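Members' newsletter – Workplace and bargaining

Shift-swap arbitration at the Ondgate site: what the award changes

The arbitrator's award in the shift-swap grievance at Cendora's Ondgate site was issued in March and is now in force. It covers all hourly staff in packing, cold storage and dispatch. Salaried supervisors and agency staff are outside the bargaining unit and are not affected.

The dispute concerned Article 8 of the agreement, which allows two employees in the same job grade to exchange shifts with the approval of a supervisor. The article says approval "shall not be unreasonably withheld." It does not say how soon a supervisor must respond, and it does not say whether a swapped shift counts toward overtime for the person who works it.

Management took the position that a swap is a private arrangement between two employees, and that hours worked under it are credited to the person originally scheduled. The union took the position that hours are paid to the person who works them, at whatever rate the weekly total requires. The local filed a group grievance after payroll began moving overtime hours back to the original schedule holder.

The findings

The arbitrator found for the union on pay. Hours worked under an approved swap belong to the employee who worked them. If those hours take the weekly total past the overtime threshold, the overtime rate applies. Payroll has been ordered to correct the records of the employees named in the grievance, a total of 1419 hours.

On response time, the finding was split. The union had asked for a rule that a request left unanswered is treated as approved. The arbitrator declined to add that language, on the ground that it would amount to writing a new term into the agreement. The award does state that a supervisor who gives no answer before the start of the shift has withheld approval without a reason, and that this is a breach of Article 8. The remedy in such cases will be decided case by case.

Management retains the right to refuse a swap when the incoming employee lacks a required certification, or when the swap would leave less than the minimum rest period between shifts. The union did not contest either point.

Back pay

Corrected payments will appear as a separate line on the pay stub, under the code used for retroactive adjustments. They are taxed as wages in the period in which they are paid. Members who have left the company since the grievance was filed are still covered and will be paid by check to the last address on file – anyone in that position who has moved should send a current address to the local office.

If the amount shown does not match your own records, keep the pay stub and any written swap approvals. Text messages and screenshots from the Sumasis scheduling system are acceptable. Verbal approvals are harder to establish but should still be reported, with the date and the name of the supervisor. 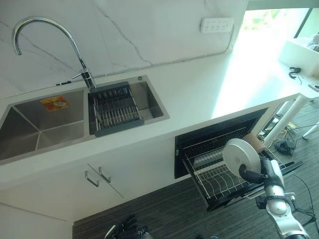 Requesting a swap from now on

Requests should be entered in Sumasis by both employees. A request entered by one side only is incomplete and does not start the process. The paper form is still valid when the system is down; hand it to the supervisor on duty and keep a copy.

If a request is refused, ask for the reason in writing. The award does not require a written reason, but it does require that one exist, and a steward will need it to assess whether a grievance can be filed. The time limit for filing remains as set out in the grievance article and runs from the date of the refusal.

Other sites

The award is binding at Ondgate only. The agreement at the Nyitrai warehouse contains the same wording in its swap article, and the local there has asked management to apply the ruling without a separate hearing. No reply had been received when this issue was prepared. The Nyitrai unit has 900 members, and its agreement expires 2 months before the one at Ondgate, so the wording of the article may be taken up in bargaining first.

The full text of the award can be read at the local office or requested from any steward.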